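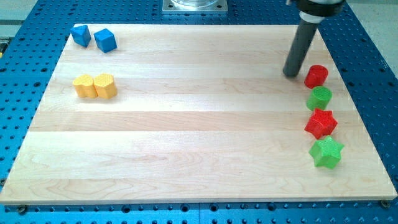 Leena Mustonen told me after the first lecture that I had made the whole thing sound like a story about arms and motors, and that at Paltier the hard part had been the tea break. When the sorting was done by hand the line stopped for tea. Once the arm came in, the line carried on, and people began taking their cups back to the bench so as not to fall behind. I have kept coming back to that remark while writing these notes, so please forgive me if it turns up more than once.

Week 4. Sorting work and the people beside it

Today we stay with picking, placing and sorting, which sounds like the dullest corner of automation and is (I promise!) one of the richest, as so much of ordinary working life is made of it. Small parts of a few shapes and colours, a board or a tray, somewhere for each one to go. A child can do it with blocks. Setting up an arm to do the same for a whole shift is quite another matter, and the difference between the two is where most of the new jobs come from.

What changed at Paltier

Before the change, sorting at Paltier was one job. Afterwards it was three, though only one of them had a name on the rota. There was minding the arm, there was dealing with whatever it couldn't place, and there was teaching it new parts. The second and third were simply done by whoever was nearest, and for a good while they weren't paid any differently.

The site kept a stoppage log for the whole of May, and I'm grateful to be allowed to use it. The arm handled 2,844 trays and stopped 201 times. Of those stops, 155 were cleared by the person standing next to it, without a call to the engineers. Have a think about what that person needs to know, and where they might have learned it. In the old job description you will find nothing on the subject at all.

Onni Huttunen's point about pace

Some of you will have read the Onni Huttunen chapter already, and if you haven't, do try to before the seminar, it's short and very readable. He compares Nistden with Fenell, two firms of much the same size doing much the same work. At Nistden the speed of the arm was set by the office. At Fenell the people on the floor could turn it down themselves, within limits, and they did so mostly in the last hour before going home. Huttunen is careful not to claim too much from two firms, and we should be careful too, but the interviews are lovely and you can hear how differently people talk about the same sort of machine.

A word on terms, as several of you asked. By "minding" I mean watching a machine and stepping in when needed. By "pace" I mean how quickly the work comes at you, whoever or whatever decides it. Tikkanen, in the second reading, uses "tempo" for the same thing.

For the seminar

Bring one page on a job you have done or know well. Say which parts of it could be handed to an arm, what would be left over, and who would end up doing the leftovers. Shop work, kitchen work and library work are all welcome.

Read Huttunen first and then Tikkanen, up to the section on night shifts. The appendix can wait until week 6, when we come to training and pay.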